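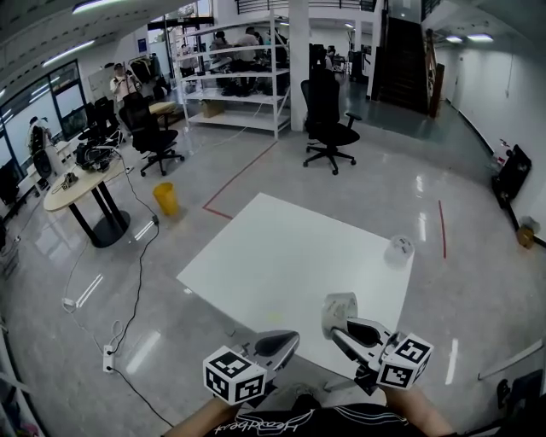 I've been meaning to write up the old savings bank in Skolton ever since we moved here, and as it rained all Wednesday I finally sat down with my notes and a pot of coffee, so settle in!

If you've ever driven through town you'll know the building, even if you don't know you know it. It sits on the corner of Tejada Street with its door set at an angle, so that it seems to be looking at both streets at once. It went up in 1915 as the Skolton Farmers' Savings Bank, and the date is carved over the door in numbers so curly that for my first month here I read it as 1975 (my husband has not let me forget it).

The front is brick up to the second floor and then a band of pale limestone, with four big arched windows on the Tejada side and only two around the corner. I always assumed the money ran out. Magnus Shearer, who has spent more of his retirement in the county records room than I think his wife expected, told me the lot was narrower than the architect had been promised. There was a harness shop next door and the owner wouldn't sell. By the time he changed his mind the roof was on, and the bank used the extra ground for a coal shed, which is now where people leave their bikes.

Magnus also found the bill for the vault door. It came to $3,835, freight included, and he was so pleased he called me at suppertime to read it to me line by line. The door is still down there, painted a rather awful green. It weighs a great deal, and it swings with one hand if you lean on it just right.

The bank itself closed during the Depression, and after that the place was a shoe store, then a dance school, then a shoe store again under a different family. My neighbor took tap lessons there as a girl and remembers paying 50 cents a class and being terrified of the marble floor. Later Koturance had its offices upstairs, and they are the ones who put in the dropped ceiling. I try to be forgiving about this. Above the tiles, though, the original plaster is still there, with a border of wheat and ribbons, and when you push one up and shine a flashlight in, oh, it's lovely.

I still haven't found out who the architect was. The drawings are signed with initials only, and Magnus thinks they might be the same as the ones on the old Zovus Hotel by the depot. He's going back to look in April, when the records room goes to its longer hours, and I'm tagging along with sandwiches.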